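Clero Kitchen Hire — Frequently Asked Questions

What is Clero?
Clero is a shared kitchen in Villalba that you can hire by the session. Most of our users bake, make preserves or cook for market stalls. Some book a single afternoon for a family party.

How do I book?
Use the form on the Bookings page or ring the office. You will get a reply from Pilar Maldonado or Mahtab Naseri, normally by the next working day. A booking is firm once the deposit has been paid.

How long is a session?
Four hours. Morning sessions start at 8 am and afternoon sessions at 1 pm. Your time includes setting up and washing up, so please allow for both.

What does it cost?
A session is £42, including gas, electricity and use of the small equipment. The large mixer is £2 extra. There is no charge for the cold store during your session, but overnight storage has to be arranged beforehand.

Do I need a food hygiene certificate?
Yes, if you are selling what you make. Send us a copy with your first booking. You do not need one to cook for family and friends. If you are selling, you must also be registered as a food business with your own council. We cannot do this for you.

What should I bring?
Ingredients, aprons, tea towels and containers to take your food away in. Pans, baking trays, mixing bowls, scales and knives are provided. If you are used to a particular knife, bring it.

Can I bring helpers?
Yes, up to three. Everyone needs closed shoes, and long hair must be tied back. Children under 12 cannot come into the cooking area.

Is the kitchen free of nuts or gluten?
No. Surfaces are cleaned between sessions, but flour and nuts are used here most days. Please say so on your labels.

What happens if I break something?
Tell us before you leave. We do not charge for the odd bowl or jug. Damage to the ovens or the mixer is taken from the deposit.

Can I cancel?
You can cancel or move a session free of charge up to seven days before. After that we keep the deposit — unless we can fill the slot, in which case you get it back in full.

Are you open in December?
Yes, but it is our busiest month and regular users get first choice. Ask early if you want an afternoon.

Where do I park?
There are two loading bays behind the building, off the Fliletti yard. Unload there, then move your car to the street.

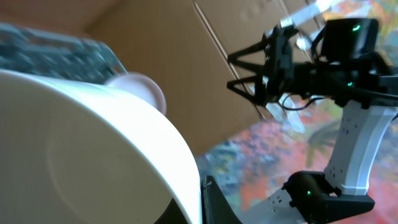

At Clero.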